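Open day at Toltberg: an afternoon looking at gray floors

Toltberg opens its works to visitors once a year, in May, and this year Siham Lahlou and I went. We are fitting out a former dairy building in Villalba as a bindery, and the floor has been the open item on our list since winter. The walls are done, the power is in, and the benches are waiting in a barn. What we had not settled was what to put down on the old slab, apart from the color. We both wanted gray.

The works are a short walk from the station at Grollberg, past the school and along the canal. The signs were small and we missed the first one. The gate opened at 11 and we were there a little after. You sign in at a desk in the loading bay, get a paper badge and a pair of overshoes, and wait for a group to fill up. Ours had 15 people in it. There were two couples with house plans, a man who manages a sports hall, several students, and a family with a boy who slid everywhere in his overshoes until he was asked to stop.

Our guide was Kobe Claeys, who normally works in the cutting hall. He talked at a steady pace and did not mind being interrupted.

The mixing room

The tour starts where the sheet flooring is mixed. Toltberg makes a linoleum type of sheet with linseed oil, resin, wood flour, ground limestone and pigment, pressed onto a jute backing. The smell is strong when you come in, something like putty and old paint boxes, and after ten minutes I had stopped noticing it. The wood flour is kept in tall bins and gets everywhere. The window ledges had a coat of it.

Gray is their most ordered color by a long way, Kobe told us, and it is also the one that brings the most complaints. A gray with a little too much blue in it looks cold in a north room. Too much yellow and customers say it looks dirty. They keep a strip from every gray batch in a drawer and compare the new one against it by the window and again under the lamps. He pulled out a handful of strips and passed them around. I could see the difference between the first and the last, but I would have been happy with any of them. Siham would not.

Pressing and drying

We were not allowed close to the rollers, so this part was seen from a walkway. The sheet comes out wide and soft, and it is then hung in long loops in the drying rooms. The doors were shut, but there is a window in each one. The loops hang down from racks near the ceiling, and they stay in there for weeks. The sports hall man asked whether they could be hurried. They can be warmed a bit more, but then the face hardens ahead of the middle, and the sheet marks easily later on. They have stopped doing it.

Freshly dried linoleum has a yellow cast that fades once it gets daylight. I did not know this, and it matters if you are choosing gray. Kobe held one piece that had been in the dark next to one that had been on a sill, and they looked like two products. If you leave a rug or a box on a new floor you may find a yellow patch when you move it. It goes away with light in most cases.

The cutting hall

This is the largest room and the one I liked best. The rolls come in on trolleys and are trimmed, checked and cut to order. Two people walk along the sheet as it moves and look for flaws, and they mark each one with chalk. Offcuts go into a cage near the exit. Visitors could take pieces home for nothing, and by the time we got there the good colors had gone. I took two pieces of a green that I have no use for.

Lunch was served here too, on trestles at the far end. Soup, bread, cheese and a tray of apricot tart. Coffee was paid for separately. There were not enough chairs, and the queue for the soup got tangled up with the queue for the toilets.

The test floors

After lunch we went across the yard to the low building, where there are full-size floors laid out in bays. This was what we had come for. You can walk on them, drag a chair over them, drop things and spill things. Each bay has a card with the name, the thickness and the date it was laid. Reda Mahrous looks after this building, and he handed out a bucket of objects for trying: a hammer, a bunch of keys, a chair leg with a worn cap, a bottle of ink.

We spent most of our time on three of the gray floors.

The first was the sheet we had watched being made. It is quiet and slightly warm underfoot. The hammer, dropped flat, left nothing that I could find. Dropped on its edge, it left a small dent. Reda said this would close up a little but not fully. Ink wiped off if we were quick. The stain we left for the length of a conversation stayed as a shadow.

The second was a poured resin floor, a single even gray with no joints. It cleans up very well. It was louder than the sheet, and my heels could be heard from the door. It also shows dust and footprints more than I expected, and hair. One corner had been laid with a fine grit in the top coat, and that corner hid the dust better and was harder to mop. You have to pick one.

The third is sold as Cekelberg and is a cement topping, ground and sealed. It has a cloudy look, with lighter and darker areas that cannot be ordered in advance. Siham liked it straight away. I liked it too, but it is hard on the feet, and we will be standing all day. Reda recommended mats at the benches, and showed us one that was 22 millimeters thick. I stood on it for a while and it helped. It would also be one more edge to trip on with an armful of board.

There was a fourth gray bay with interlocking tiles, and we went over it quickly. Paste would get into the seams.

The talk on slabs

In the afternoon there was a talk by Naima Gaber, who inspects old subfloors for the firm. It was held in the canteen, and for us it was the most useful part of the day. Her subject was what goes on under the floor. She had brought cores drilled out of slabs, and a box of failures: a piece of sheet that had lifted, a piece of resin with blisters in it, a tile with the glue still soft on the back.

Most of these were down to damp coming up through the slab. Old agricultural buildings often have no membrane, she said, and a slab can look dry and pale on top and still be giving off moisture. She tests with a probe set in a sleeve in the concrete, left in place to settle before it is read. For the adhesive they use under sheet, she wants the reading well under 80 percent relative humidity. Other adhesives have other limits, and she told us to go by the data sheet for whichever one is being used.

Siham asked about our dairy, which has a drain channel down the middle. Naima asked us several things back – how deep, filled with what, where does it run out – and we could answer one of them. She told us to open up a length of it before buying anything. Filling a channel with mortar and laying straight over it nearly always gives a crack line along both sides. We wrote that down.

There were questions about underfloor heating, which I did not follow closely, and a long one about dogs.

Prices and orders

The sales desk was open at the end. Dionysis Tsakiris went through our measurements with us and was frank that the sheet would be the cheapest of our three, with Cekelberg the dearest, mostly from the grinding. Delivery to Villalba is possible, but the truck needs room to turn, and our lane does not have it. We would have to meet them at the main road with a trailer.

We did not order. We took home samples of four grays, a care leaflet and the name of a fitter.

A few practical notes for anyone going next year. Eat early, before the tour groups come in. Wear flat shoes, as the overshoes do not fit over anything with a heel. The test floors get crowded after the talk, so see them first if you can. The parking lot is small, and the train is easier. Children are welcome in the test building and the canteen and have to be held by the hand in the cutting hall.

The samples are now lying on the slab in Villalba, by the east door, and we look at them at different times of day. Siham has moved toward the sheet. I have moved toward the resin with the grit in it. The drain channel is still to be opened.
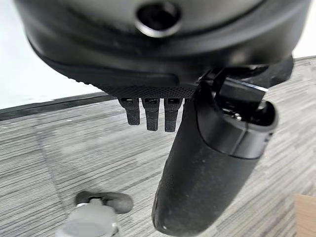
How long should a gray sample be left on the floor before choosing?

A week is usually enough. Look at it in the morning, in the afternoon and with the lamps on, and walk on it in work shoes so that you can see how it looks dirty. With linoleum, let it have a few days of daylight before you judge the color, as the yellow cast from drying needs time to fade.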